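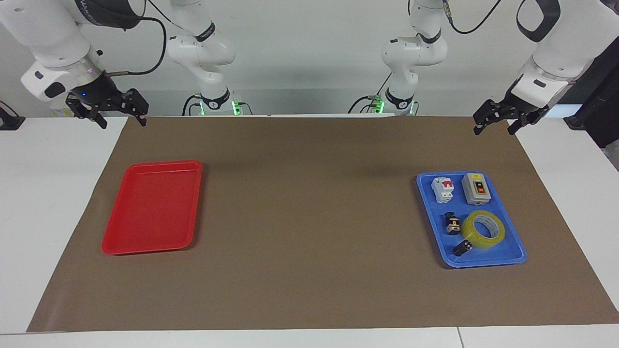
Sorting small electrical spares before the stockroom move

The parts room moves to the ground floor in April, and the spares catalog goes with it. Clem Brunton has finished the first pass through the small electrical stock: 485 line items, of which 188 have had no withdrawals since the last audit. Those will go to the long-term shelves unless a department claims them.

Labels are the main problem. Older bins carry the supplier's code, newer ones carry ours, and seven bins carry both with different values. From now on the Tipoki number is the only valid reference. Write it on the bin and on the withdrawal slip. Supplier codes stay in the database as a secondary field and can still be searched.

Fuses and terminal blocks are to be stored by rating first, then by body size. Relays are stored by coil voltage. Mixed bags are no longer accepted at the counter — separate them before you return them. Anything with a cracked housing or a bent pin goes to scrap and is logged as such.

Two part families are on hold: the Lorketti connectors, where the data sheet and the stamped current rating disagree, and the older Brerkico switches. Setareh Amini is checking both with the suppliers. Do not issue either until the hold is lifted in the catalog.

Claims on long-term stock go to Youssra Berrada, with the Tipoki number and the quantity needed. The counter closes at 3 p.m. during the move.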